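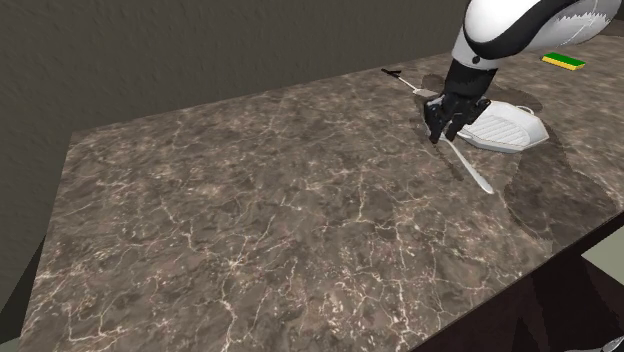
The arm with a utensil in its grip, beside a white dish. Simulated view.

The kitchen at Pudeo's Hitdale site sends out 900 meals on a normal day and 1000 when the plant next door runs an extra shift. In May it began using a robot arm from Skaltach for part of the prep and clearing work. The kitchen supervisor, who has been there 18 years, agreed to talk about it as long as we left names out.

"People asked me first if they were losing hours," she says. "I asked the same thing upstairs." The answer was no, and so far the rota has the same number of people on it. What they do has changed. Two of the morning staff used to spend most of the shift at the counter. Now one of them checks the arm's work and the other has moved to the serving line.

New tasks are tried out in simulation before the arm does them on site. She sits in on those sessions and says they are slow. "They'll run one thing over and over, picking up a utensil, putting it down. I tell them where we'd really leave it. A counter at the end of lunch is a mess – they had everything lined up."

Her main complaint is training. Staff got one afternoon with the Moynihan manual, all 337 pages of it, and she wants a full day for anyone working next to the machine. She would also like the stop button moved closer to the sink.

Her wrists hurt less than they did last year. She misses the talk at the counter, though. "There were two of us there all morning. Now you're on your own for a lot of it, watching."

The site decides on a second arm after the summer.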